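Sorting small cables, boards and connectors: your questions
By Hortensia Echeverría
September
Filed under: Workbench & Storage / Small Parts
Print this page | E-mail this to a friend

I get a lot of post about cable tangles. Ever since I wrote up the big clear-out of my spare parts at Zeswood, the same questions have been landing in my inbox again and again, so I've put the answers in one place. I'm a hobbyist with a big drawer problem, so take all of it as one person's habits. Afiq Halim, who shares the workshop and knows far more about connectors than I do, has read it through and made me change two things (I'll own up to both when we get there).

Where on earth do I start with a box of mixed leads?

Tip the lot out somewhere clear and pick out anything with a circuit board on the end of it. Boards are the things that get hurt in a tangle, so they come out before anything else. After that I pull out the leads that have a housing or a moulded lump on them, and I leave the bare wires till last. If you start with the bare wires you'll be there till midnight, teasing one thin strand out of a knot and swearing at it. Ask me how I know!

Do I need to sort by colour, by length or by connector?

By connector, every time. I tried colour for a whole winter and it was hopeless – red and black turn up on nearly everything, so the red-and-black bin simply became the everything bin. Length is nearly as bad, as a lead that's been coiled for years never measures the same twice. The connector is what decides whether a lead is any use to you, so look at that end first.

What do you use for bins?

Plain yellow plastic ones, smooth inside. I like a smooth wall because little plugs don't catch on it when you scoop them out, and yellow is cheerful and shows up a dark wire beautifully. It's not so clever with yellow wire, I'll admit. I had some of the fancy Ramlow ones with slot-in dividers for a while and the dividers drove me round the bend, forever popping out and letting everything slide together. A few scuffs on the bottom of a bin do no harm at all.

How many bins should I have out at once?

I have 4 out, two either side of whatever I'm working on. More than that and I forget what each one is for. One for bare wires and twisted leads, one for leads with housings, one for boards, and one kept empty for the odd thing that turns up and doesn't belong anywhere. That last one is the one people leave out, and then the odd thing goes in with the boards and you don't see it again until spring.

Why a metal tray in the middle?

It has a rim! Small parts roll, and a rim stops them going on the floor. I picked mine up with some old kitchen things and it has outlasted two plastic ones. Stainless wipes clean with a cloth and doesn't mind being knocked about. A baking tray would do perfectly well if you don't want it back for biscuits.

And the paper in the tray?

Two jobs. Wires show up much better against white than against shiny metal, particularly the thin ones, and a sheet of paper can be lifted out with all the crumbs and snippets on it and tipped straight in the bin. This was Afiq's first correction, by the way – I'd written that paper protects a board from static, and he says it does nothing of the kind, so please don't rely on it for that. Never put a powered board down in a metal tray, paper or no paper. Everything I sort is unplugged, with no battery attached.
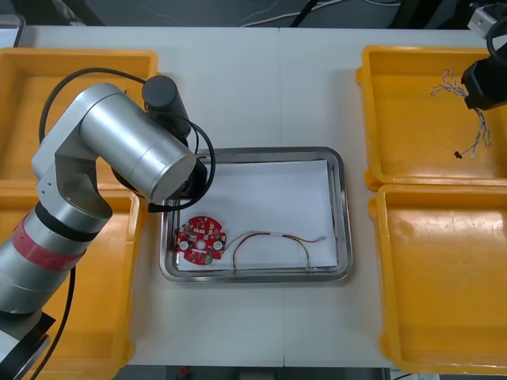
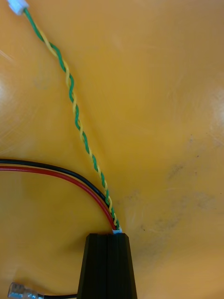 First picture: a round red board and its wire harness on the paper, with the bins either side. Second picture: a green and yellow twisted pair going into a black ribbed housing along with a red and a black wire.

Why are some wires twisted together? Should I untwist them?

Please don't! If a pair has come to you neatly wound, leave it wound. Twisting keeps two wires that belong together from wandering off, and in some leads it's also there to cut down interference. I untwisted a whole batch when I was new to this because I thought it would make them easier to store. It made them much worse, and I never did get them to go back the way they were. A twist that's come from being shoved in a drawer is a different matter, and you can usually tell by how uneven it is.

Can I pull on the wires to get a plug out?

No, and I say this as a reformed puller. Get hold of the plastic, never the wires. Little white connectors are the ones that suffer most, as the metal contact inside slides out of the back and then you have a loose end and an empty hole and no idea which went where. If the plug's stiff, wiggle it gently side to side by the body. Afiq uses a plastic spudger. I use a fingernail, and have the fingernails to show for it.

Is it safe to coil a thin harness tightly?

I wouldn't. A loose curve is plenty, and where the wires meet a board I let them go off in whatever direction they seem to want to. The join is the weak spot. Wrap a harness tight round its own board and it'll be fine in the bag, and then one day a strand lets go at the solder and you'll be hunting for the fault all afternoon.

What's the best way to tie them up?

Paper-covered twist ties or a bit of soft hook-and-loop tape. I've gone right off elastic bands. They perish, they go sticky, and then they weld themselves to the insulation in a nasty brown line. I bought a roll of the Laryea tape a long time ago and I'm still cutting bits off it – I think the label said 400 pieces, though that depends how mean you are with the scissors.

How do you label things?

By bag, in pencil, on a slip of paper that goes inside. Writing on the bag itself rubs off. I put what the connector looks like, how many wires go into it and where it came from if I know. Something like "small white plug, red/green/white, out of a lamp" is enough for me to find it again. I used to have a numbering system and a notebook to go with it, and then I lost the notebook.

I've got a lead and I've no idea what it's for. Keep it or chuck it?

If it has a decent connector on both ends, keep it for a year. If it has one end and a mystery at the other, I give it a go in the empty bin, and whatever's still there at the next sort goes off to electrical recycling. I do bend this rule for anything pretty. There was a reader who wrote to say she'd counted hers and was the owner of 1000 leads she couldn't name, and I felt much better about my own drawers after that.

Can the wires themselves go in with household rubbish?

Please take them to an electrical recycling point. Most tips have one, and plenty of bigger shops will take small bits too. Copper's worth recovering and boards certainly shouldn't be going in the kitchen bin. This was Afiq's second correction: I'd said to snip the plugs off first, and he tells me our local place would much sooner have them whole.

How often do you do a full sort?

Twice a year if I'm good, and I'm not often good. The little and often approach suits me better. I keep the tray and the bins on the end of the bench, and whenever I've been taking something apart the leftovers go straight in there and get dealt with while the kettle's on.

Do you sell kits or spares?

No, sorry! I do swaps now and then, mostly with the people from the Ostach repair evenings, so if you're after a particular connector send me a clear photo of the end of it next to a ruler and I'll have a rummage.

Print this page | E-mail this to a friend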